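Utensil Storage Belongs on the Table

Most advice on kitchen organization treats the drawer as the default and the countertop as a failure. Utensils are supposed to be sorted by type, laid flat in a divided tray, and closed out of sight. I think this is wrong for one class of object, the thin stick utensil, and that the open upright holder is the better design in almost every small kitchen.

The case for the drawer rests on two claims, dust and appearance. Dust is real but slow. A household that eats at home goes through its chopsticks faster than dust settles on them, and anything left standing for a month can be rinsed in a few seconds. Appearance is a matter of taste, and I will leave it alone except to say that a divided tray looks tidy mainly on the day it is bought.

Moisture is the stronger concern and it favors the holder. Wood takes up water along the grain and gives it back slowly. A chopstick laid flat in a closed tray touches the tray along much of its length and touches its neighbors along the rest. Air does not circulate there. Stood on end, the same chopstick touches the rim at one point and the floor of the cup at another, and everything between is exposed. The wet end should be up.

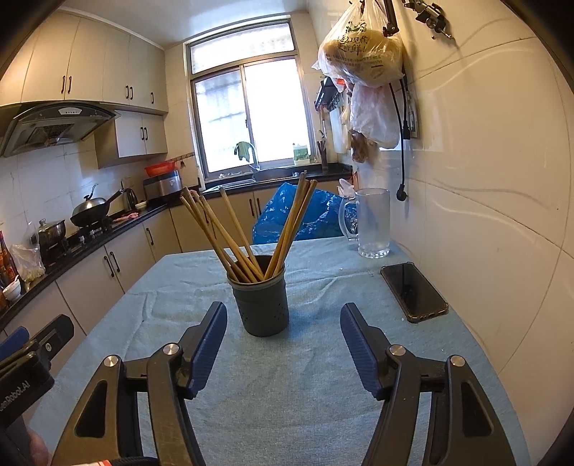 Holder geometry gets less attention than it deserves. The three dimensions that matter are height, mouth width and drainage, and most products get at least one of them wrong. The Wonora cup I used for years was a sealed ceramic cylinder, handsome and heavy, and it held a film of water at the bottom from the first week to the last. A dark gray cylinder with small round perforations in its lower side, standing on a light blue cloth, is much closer to what I would specify, having both holes and something under them. Its wooden chopsticks lean left and right and fan out at the top, and that spread is useful, as it puts air between the tips and lets a hand pick one without pulling up three. A tight bundle gives up part of that benefit.

Perforation placement is worth a short argument. Holes in the floor alone can be blocked by whatever the cup stands on. Holes in the lower wall stay open on any surface, and they admit air sideways. The ideal is both. The Petridis design has floor slots only and needs a raised foot to work, so it comes with a saucer, and the saucer then has to be emptied. Zilletti put a removable base on theirs, a good idea let down by a thread that collects starch.

Capacity should be limited by the user. A mouth wide enough for 50 sticks will sooner or later hold 50 sticks, along with a skewer, a straw and the handle of a lost spoon. A family of four needs perhaps a third of that. The surplus can go in the drawer, dry, where the drawer is perfectly adequate.

The objection I take most seriously is table space. In a kitchen where one table serves for preparation, eating and everything people put down when they come in, any permanent object has to justify its footprint. An upright cup does so easily. Its base is smaller than a saucer and it stores objects whose length is entirely vertical. The equivalent tray takes up most of a drawer, and small kitchens usually have fewer drawers than they need.

Stability is the one point I concede. A light plastic cup with a full load leaning to one side will tip when bumped. Pukum sells a weighted version at 800 grams, more than necessary. A wider base would do the same work with less material. Until someone makes one at a sensible price, a flat stone in the bottom of the cup is sufficient, provided it leaves the holes clear. Mine is washed with the cup every 20 days.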